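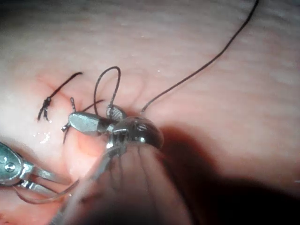
The knot and the bin bag

Machines can be made to stitch, and some of them can fold a towel. Whether either skill amounts to doing a chore depends on who is standing next to the machine, and what they have to put right.

The linen plant at Bululley takes in sheets, towels, tunics and table covers from hotels and clinics, and sends them back clean. Washing has been automated there for decades. So has drying, and so has most of the pressing. What remains is the handling between machines: pulling a sheet out of a knotted heap, finding two corners, spotting a torn hem, putting the torn one aside for mending. These are the jobs that most of us would recognise from home, done faster and in worse light.

Since September the plant has run a two-armed folding cell called Piso at the end of its towel line. During the trial it was given 1046 towels, all of one size and weight, delivered in open crates. It folded most of them without help. On 14 occasions an operator had to stop the cell and clear it by hand, usually after two towels had been picked as one. The plant considers this a fair result for towels. It has no plans to offer the cell a fitted sheet.

Neither figure says much on its own. A towel is a rectangle, it lies flat under its own weight, and a poor grip costs only the time taken to try again. A tunic has sleeves, buttons and a collar, and can present itself to a camera in a very large number of ways. The cell has to work out which part it is looking at before it can decide where to take hold. People do this partly by feel. They run a hem between finger and thumb until it stops at a corner, and they do it while looking at something else. Piso's grippers can sense that they have closed on something. They can't sense that the something is two layers thick, which explains most of the stoppages.

Mending is harder again. The plant employs people to sew on buttons and close short tears, and the work has resisted every attempt to mechanise it, although sewing machines are as old as industry. A sewing machine needs the cloth brought to it, flat, at a known tension. A mender goes to where the damage is.

For this reason several developers of domestic and shop-floor machines have taken to reading the literature on surgical robots. Surgery has spent a long time on exactly the parts of sewing that a laundry finds awkward: a curved needle, a length of loose thread, a soft surface that moves when touched, and a knot to be made at the end of it with two small metal jaws. The instruments are good. They are slim, they turn at the wrist through angles a human wrist won't reach, and they hold still.

Cavum is a research project that studies knot tying in soft tissue with instruments of this sort. It grades finished stitches on spacing, the length of the cut tails and the set of the knot. A tidy result is easy to recognise. Three black knots lie in a diagonal row, each with its tails cut, the strands running down to the tissue close to parallel. Hand that standard of work to a linen inspector and it would pass.

The movements behind it are less tidy. To throw a knot with two instruments, one jaw holds the thread while it is wound about the other, which then has to reach across and take the short end without letting the loop slide off. Thread has a memory of the packet it came in. It springs, twists and sticks to anything wet. A loop that stood upright a moment ago may be lying flat by the time the second jaw arrives, and a controller which planned on the upright loop must now plan again. A trained surgeon makes that correction without remarking on it. Software has to notice first that a correction is needed, and thin dark thread crossing a shining surface is a poor subject for machine vision. Highlights break the line. Shadows from the instruments look like thread, and cut ends look like longer pieces going out of view.
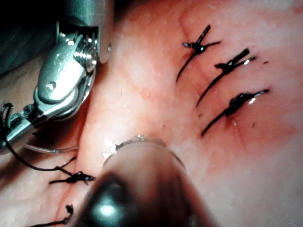
Who is doing the work?

Readers should be careful with the word robot here. In most operating theatres it describes a machine with a person at the controls. The surgeon's hands move, the instruments copy the movement at a smaller scale, and tremor is filtered out. All of the judgement stays with the surgeon. A row of neat stitches made in this way shows that the arms, joints and jaws are capable of the job. It leaves open whether a program could do the same with the person gone.

The distinction matters to chores because the same arrangement has begun to appear in them. Shek, which builds a wheeled machine for kitchens and small workshops, collects its training material by having operators drive the machine through each job. Its library now holds over 260 recorded tasks, among them wiping a worktop, loading a rack, sorting screws into trays and tying the neck of a full bin bag. The recordings are used to train a controller, which then attempts the same tasks unaided. Shek publishes films of both, and labels them, though the label is small.

The differences are plain once both versions are watched in full. Under human control the machine ties a bin bag slowly and well. Alone, it gathers the neck, makes the first crossing and then tends to hesitate, opening and closing one gripper near the plastic. Sometimes it completes the knot. When it fails it seldom knows that it has failed, and moves on to lift a bag which is still open.

That last fault is the one to watch. A machine that drops a cup and stops has caused a small nuisance. A machine that drops a cup and carries on laying the table has to be supervised, and supervision is the cost that most sales material leaves out. At Bululley the operator who clears the folding cell also feeds it, checks its output and runs the neighbouring line. The arrangement works because stoppages are rare and the cell lights a lamp when one occurs. If it failed as often but silently, the operator would have to inspect every stack, and the cell would save the plant very little.

The state of the room

Industrial automation has generally succeeded by changing the surroundings. Parts arrive in trays, facing the same way. Floors are level, lighting is fixed and people are kept behind a fence. A home offers none of this, and a busy shop floor offers less of it than the drawings suggest. Pallets are left in walkways. Labels peel. Somebody puts the good scissors in the wrong drawer.

Surgical stitching occupies an odd position between the two. The space is small and strongly lit, the tools are known to the millimetre and there is a limited list of objects that can be present. In those respects it resembles a factory cell. The material itself is as unhelpful as anything in a laundry basket. Tissue stretches, wrinkles and slips. It reddens around each stitch, so that the surface seen by the camera at the fifth knot differs from the one seen at the first, and the finished stitches become obstacles in their own right. 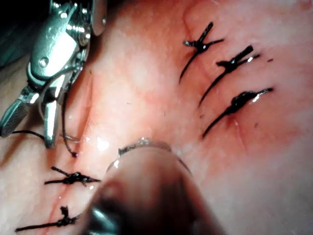
Photograph: Cavum

With five knots tied in two rows, a dangling thread has a good many things to catch on. The space between the rows has to be kept clear, and the jaws must pass over completed work without snagging a tail. Developers of household machines will know the difficulty from clearing a table, where each plate removed alters the stack and each plate put down takes up room needed for the next.

What carries over from one field to the other is mostly mechanical. Small, stiff, cable-driven wrists are beginning to be tried in garment handling, where the usual gripper is far too broad to get under a hem. Grading methods carry over too. Cavum scores the finished stitch and also the path taken to reach it, counting dropped threads and repeated grasps. Shek has adopted a similar scheme for its kitchen tasks and, to its credit, its reported success rates fell when it did so.

Speed carries over badly. A surgeon may take as long as a stitch requires. A laundry prices its work by the piece, and a mender who took several minutes over a button would be moved to other duties. Price is worse. An instrument fine enough to tie thread is made to tolerances that no towel justifies, and it needs cleaning, calibration and eventual replacement.

What can be bought

For a plant with a steady supply of identical flat goods, a folding cell is a reasonable purchase today, provided someone is already working close by. Sorting rigid parts into trays is also within reach, and has been for some years. Wiping a clear surface is nearly there. Wiping round objects, which is what people mean by wiping a surface, is less reliable.

Mixed garments, mending, bed-making and anything involving string should be left alone for now. Shek rates its own unaided tasks on a scale that runs up to 4, the top mark meaning that the machine may be left in a room by itself. Loading a rack has reached that mark with one pattern of plate. The bin bag has not, and is due to be scored again once the grippers have been fitted with softer pads.

At Bululley the mending table is still at the far end of the building, under the windows. Torn towels rejected ahead of the folding cell go there in a wheeled bin, and are sewn by hand.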